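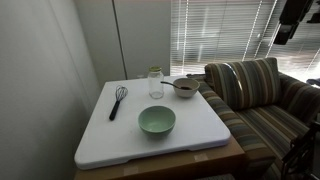 About Vovano

Vovano takes back used solvents and rinse water from 74 paint and coatings shops near Odport. We distrust the word "green" and try to keep it off our invoices. Some residues can be distilled and sold again. Plenty can't, and we say so before you sign – whatever our competitors promise.

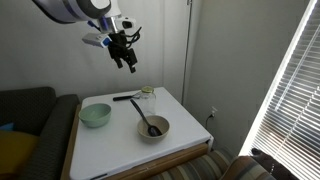 White-topped table with wooden edging, Odport

Our Kanaan plant handles drums up to 3000 liters a day. Claims of full recovery? Ask to see the test sheets, ours included.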